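The Cestach clip-on mic: two weeks of talking to my own collar

I run communications for a small college, which means that in any given month I'm a writer, a video crew and the person who knows where the extension cords are. Our old wireless mic kit died in November, mid-sentence, during a dean's welcome. Several people thought the video was improved by it. I ordered a replacement the same afternoon.

The Cestach is a clip-on wireless set: two transmitters that look like black peppermints, one receiver that plugs into a phone or camera, and a charging case that holds all three. I paid $200. There's a cheaper set from Jercombe with only one transmitter, but we interview people in pairs a lot, and passing a mic back and forth makes everybody look like they're at karaoke.

Setup took less time than opening the box. You take the pieces out of the case, they find each other, a green light comes on. The manual is 28 pages long and 27 of them could have been a sticker. The remaining page tells you how to turn on the backup recording, and I'd urge you to read it, as it's switched off when you get it.

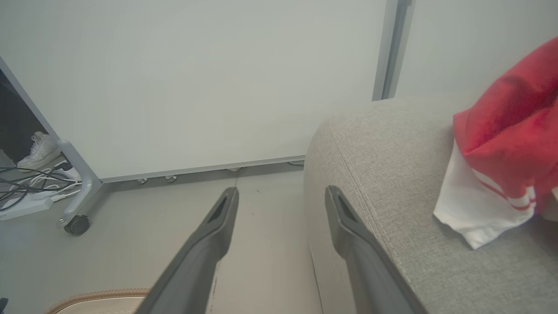
Sound quality, then. Indoors it's very good. I sat Florencia Daza from our alumni office down in the Cartwright reading room, which was built in 1844 and has the acoustics of a bathtub, and she came through clear and close with only a bit of ring on the loud words. Her first question on hearing it back was whether she always sounds like that. She does, and it's a nice voice, but people never believe you.

Outdoors is more of a mixed bag. The little furry wind covers work fine in a breeze and give up in anything stronger. They also fall off. I've lost one already, and Cestach sells them only in packs of six, so I assume they know.

The claimed range is 300 feet. On the quad, with nothing in the way, I believe it. Put a human body between transmitter and receiver and the signal starts dropping at maybe a third of that, and a human body is what most of my subjects come with. For a walking tour I'd keep the camera in front of the guide and walk backward, as I have done for years, into various shrubs.

My real complaint is the app. You don't need it to record, but you do need it to change the gain, and it wants an account, a password with a symbol in it, and permission to send me notifications. I got one on Wednesday at 6 a.m. telling me my microphones missed me. The Brullora set I borrowed last year had a dial on the side. You turned it and the sound got louder. I think about that dial.

Battery life is fine. I've had a full day of interviews out of one charge, with the transmitters going back in the case over lunch.

Would I buy it again? Yes, with a spare pack of wind covers and the notifications off. If you only ever film one person at a desk, save your money and look at the Jercombe. Four out of five, and it would be four and a half with a dial.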